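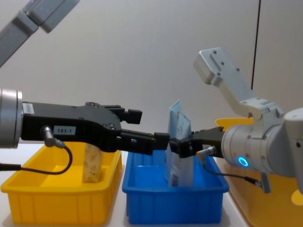

4.2 What the communiqués decline to say

The Birkau talks produced a great deal of paper. Our corpus holds 704 documents from 43 rounds of consultation between Geratham and Vunditz over pilotage and patrol rights in the Birkau Narrows, and a reader who works through them in order will learn much about the hospitality of both governments. The final communiqué of each round was negotiated line by line, often overnight, and the working drafts record the labour in some detail. Whole evenings went into the placement of "constructive". In the nineteenth round it moved from the first paragraph to the second and back again before breakfast.

We coded each communiqué against its own drafts, noting every term that was introduced, struck out or softened. The pattern is easily stated. Terms that committed either government to a date were removed late, usually in the last exchange of drafts, while terms describing the mood of the meeting were settled early and seldom reopened. Kvam's earlier reading of the same archive treats this as a failure of drafting. We are more inclined to credit the drafters, who were capable people and knew quite well what they had been sent to avoid.

Adverbs carried an unusual share of the weight. Gerathamite delegations preferred "promptly", which their foreign ministry's internal style guide defines as "without a fixed interval". Vunditz held out for "in due course", a phrase that its own negotiators had rejected as evasive when it was proposed to them by somebody else. The two sides compromised on "in a timely manner" in the eighth round and never left it. By the thirtieth it had attached itself to hydrographic surveys, the exchange of pilot licences, the return of two impounded dredgers and the provision of interpreters' parking.

The Rätsep formula deserves separate treatment. Named for the guest house where it was drafted, it allowed each government to record that it had "taken note of the position of the other side, as previously noted". Its appeal was considerable. A minister could go home and tell the legislature that no concession had been made, and the claim would survive any amount of checking. Mets, who had access to the Vunditz delegation's speaking notes, shows that the formula was first offered as a stopgap for a single afternoon – the item in dispute was buoy maintenance – and that both capitals then asked for it by name. It appears in every communiqué from the twelfth round on.

Press conferences were another matter. The joint text was read aloud by the host, after which each foreign minister took questions, and here the agreed vocabulary tended to give way. Patrols described in the communiqué as "existing activities" became, within minutes, a provocation or a courtesy depending on which lectern one was standing near. On 3 occasions in the set the ministers contradicted the shared text so thoroughly that a corrected version was circulated to journalists that evening. In none of these cases did the correction alter the passage complained of. One of them fixed the spelling of Birkau.

It would be a mistake to conclude that the exercise was empty. Incidents in the Narrows were reported through the talks' own liaison channel, and the channel was used even during the long chill that followed the May recall of ambassadors. Officials on both sides kept the schedule of meetings going when there was nothing on the agenda that either was authorized to discuss. The minutes of those sessions are short and rather cheerful. A harbour pilot who attended several as a technical adviser is recorded as asking whether he might be excused, and the request was taken under consideration in a timely manner.

Two limits on the analysis should be noted. The Gerathamite drafts survive almost in full because the ministry filed them under catering, where a later programme of declassification failed to look for anything sensitive and released the lot. The Vunditz drafts are thinner and were plainly selected by someone with a sense of how the delegation would wish to be remembered. Our counts of late deletions therefore lean on Gerathamite paper, and we have not tried to say which government struck out a given term unless both sets agree. Oral amendments made at the table are lost, apart from those that annoyed a note-taker enough to be written down.

Section 4.3 turns to the annexes, where most of the actual commitments were put, apparently on the understanding that ministers did not read them.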